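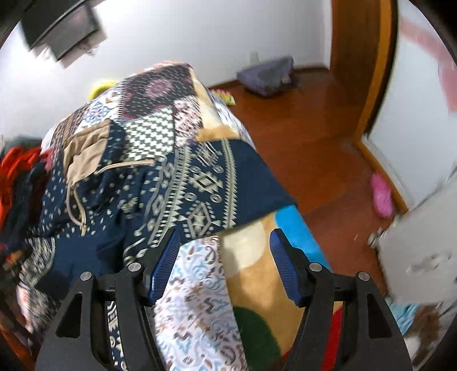 *Navy hooded jacket on the patchwork blanket*

# Clothes swap FAQ

I run the Kernurero clothes swap with my friend Kazue Mizuno, and we get the same questions every time, so I finally typed up my answers!

**How many things can I bring?**
Up to 10 pieces per person. Shoes count as one (a pair, I mean, please don't bring me a single boot).

**Do I have to take home as many as I bring?**
Nope! Take fewer if you like. You get one ticket for each piece you drop off, and leftover tickets are good at the October swap too.

**What won't you take?**
Underwear, swimsuits, and anything with a stain you're hoping I won't spot. Missing buttons are fine if you pin a note on. 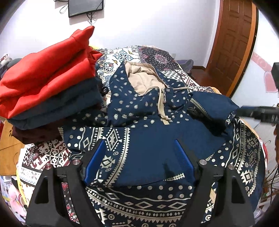 **Can I drop my bag off early?**
Leave it with Jadwiga at Anden, the yarn shop next door, any time the week before. Put your name on the outside of the bag and she'll write your tickets out for you.

**Is there somewhere to try things on?**
There are two curtained corners at the back and one long mirror, and the line gets silly in the first hour, so wear something thin you can pull stuff on over.

**What if I change my mind about a piece?**
Bring it to the next swap and it counts as a drop-off like any other. I can't mail things back and forth, sorry.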